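Home | Sale Calendar | Buying | Selling | Guides | Contact

How to Bid on a Classic Car at Auction

By Montri Paisan, September 13, 2018

Buying an old car at auction is straightforward once you have done it a few times. The first time is harder, mostly because everything happens quickly and the paperwork is unfamiliar. The steps below follow the order in which you will need them.

1. Get the catalogue early

Most houses put the catalogue online three or four weeks before the sale. Read the whole entry for any car you like, including the small print at the end. Look for the chassis number, the engine number, the registration status and any note about missing documents. "Believed" and "understood to be" mean the house has been told something by the seller and has not checked it.

If the entry mentions a history file, ask for scans. Bills, old MOT certificates and letters from past owners tell you more than the catalogue photographs.

2. View the car in person

Go to the viewing day with a torch, a magnet and a piece of old carpet to kneel on. Start underneath. On a car with a separate chassis, check the outriggers and the rear spring mounts. On a monocoque, look at the sills, the jacking points and the inner wings. Lift the carpets if the staff allow it, and they usually will if you ask first.
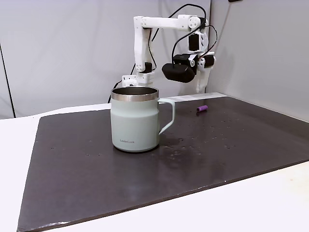
Then check the numbers against the catalogue. At the Wotach sale in April I looked at a Gilmartin saloon whose engine number was two digits out from the one printed. It was a typing mistake and the office corrected it with a saleroom notice, but it could have been a different engine. Ask to see the V5C as well.

You will not normally be allowed to drive the car. Some houses will start it for you at a set time, so find out when and be there before the engine is warmed up.

3. Work out your limit

The hammer price is not what you pay. Add the buyer's premium, VAT on the premium, and the cost of getting the car home. Cars brought in from abroad may have import VAT on the hammer price too, and the catalogue will mark these with a symbol.

Take your total budget and work backwards. If you have £32,000 to spend and expect £3,000 of work on tyres, brakes and a service, the hammer price, premium, VAT and transport all have to fit into the rest. Write the highest bid you can make on the inside cover of the catalogue. Do this at home – it is much harder to be sensible in the saleroom.

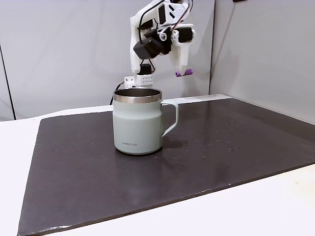

Robotic arm above a mint-green mug.

4. Register to bid

Bring photo identification, a recent utility bill and a bank card. Many houses take a deposit, which is returned if you do not buy. Telephone and online bidders should register at least a day ahead, and commission bids should be left in writing.

You will be given a paddle with a number on it. Keep hold of it, as anything bought on that number is yours to pay for.

5. Watch a few lots first

Sit or stand where the auctioneer can see you. Try to follow 30 lots or so before yours, and note how big the bidding steps are and how long the hammer stays up. Listen for saleroom notices too. These are changes to the catalogue and they overrule what is printed.

6. Make your bid

Raise the paddle clearly. After that a nod is enough until you want to stop, and a shake of the head tells the auctioneer you are out. If the car does not reach its reserve it will be passed over or sold "provisionally". A provisional bid is put to the seller afterwards. At Pleremness I was the last bidder on lot 202, a Tumunlow tourer, and agreed a price with the office after the sale.
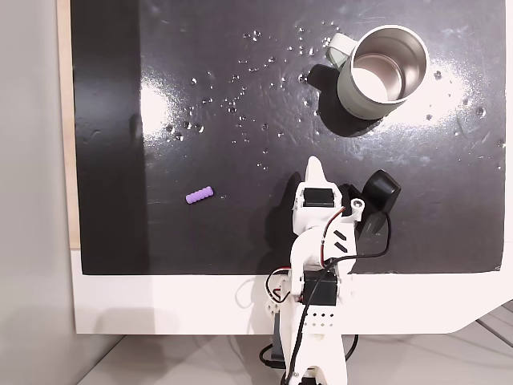 A black, glossy work surface on a white base panel.

7. Pay and collect

Payment is normally due within a day or two by bank transfer. Storage charges start soon after, so have a transporter lined up before the sale. Arrange insurance to begin when the hammer falls – in many sales the risk passes to you at that moment. Before you sign for the car, check that the keys, spare wheel, history file and any loose parts listed in the catalogue are there.

Contact us | Terms of use | © 2018 | Back to top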